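Tabletops: Pine

Back to all woods

This is the third page of the tabletop gallery and the one I put off. Oak and beech were easy to write up. Pine comes with a lot of sales talk attached, and I have listened to most of it in showrooms between Ferkside and Wokham over the past few years. It is "honest." It is "forgiving." It "ages with your family." I have yet to meet a salesperson who could tell me what that last one means in terms of a hot pan.

So before the pictures, what I was looking for. I don't care much about legs, and I care even less about the name of the range. I wanted to see the top in plain indoor light. Catalog photos of pine are nearly always taken with a window behind them, which turns the grain into ribbons of gold and makes the knots disappear. Then the thing is delivered in November and you find out where the knots are.

The Hawthorne is the one I get the most mail about. It was listed at $900 when I started keeping notes and has been "reduced" to that same price at least twice. The sales sheet describes the surface as "calm," a word I would not have picked. Click either picture to open the larger size. 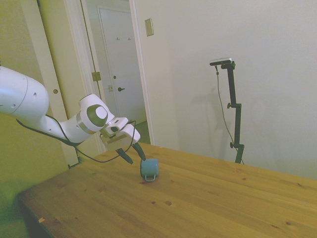 Pale pine, knots left in.
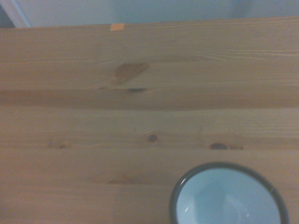
Knots are where the Hawthorne and I part company with the sales sheet. The sheet says they are "selected for character," and I'd like to know who does the selecting. A pair of small round ones close together, like the two in the foreground of the first picture, I can live with. They look like eyes for a week and then you stop noticing. The big amber one in the second picture is another matter - it is the first thing you look at, with that little dark streak along the seam right under it. I can't tell from a photograph whether the streak is a tiny knot or a gap, and I would want to run a fingernail over it before paying. A tiny knot is fine. A gap collects toast.

The grain is better than I expected, I'll give it that. Along the far plank it sweeps up into a soft arch, what woodworkers call a cathedral, and it's the sort of figure people pay extra for in other species. Whether you would get one on yours is pure luck. The company won't let you choose boards. I asked, and was told that every top is unique, which I already knew and which was not the question.

About the color. "Honey" is on the sheet and for once I don't have a quarrel with it. What I do doubt is that it will stay there. Pine goes orange. It goes orange under oil, it goes orange under varnish, and it goes orange under nothing at all if there is a sunny window nearby. If you like the pale look with a cool wall behind it, the blue-gray in the second picture being a good example, then think about what that pairing looks like five years on. I have seen it and it resembles a sports team.

Matte teal suits it, though. I've tried red mugs, white mugs and a speckled thing from Pollow on pine, and the short teal-blue one does the most for the wood. That is a three-dollar improvement on a 900-dollar table, so start there.

Notes on care, from the letters

Several readers have written to say a wax finish solves everything. I waxed a pine side table according to the Pollow instructions, two coats with a night in between, and it solved dust. It did nothing for rings. A cup of tea left for the length of a phone call went straight through, and I have the ring to prove it (it's on the page called Mistakes). Pollow's leaflet claims the wax will survive 1,000 wipes. I would love to see the log for that.

Others say to leave it bare and scrub it with soap. I have more time for this one. A scrubbed pine top goes gray and a little furry, and after a while the fur lies down and it feels good under the hand. It takes patience and you can't be precious about the first winter. You also can't do it to a top that came with a finish on it, and the Hawthorne sheet is vague on that point. "Natural surface" could be anything. Put a drop of water somewhere out of the way and watch it - if it beads, there's something on there.

Sanding out a dent: possible. Sanding out a knot: please stop writing to ask me.

One reader swore by ironing dents through a damp cloth. I was ready to make fun of this and then it worked on a shallow one. It did not work on the corner where somebody had dropped a casserole.

Would I buy it

At the listed price, no. There's a plain pine top at the salvage yard on the Wokham road most months, usually thicker, with the orange stage already behind it and every knot out where you can poke it. If the Hawthorne came down for real I'd go and look at three or four in person and take the one with the least going on in the middle. I'd also bring a mug and set it down here and there, since a table looks very different once there is something on it.

The next page is ash, which has its own salespeople.

Next: Ash
Previous: Beech
Mistakes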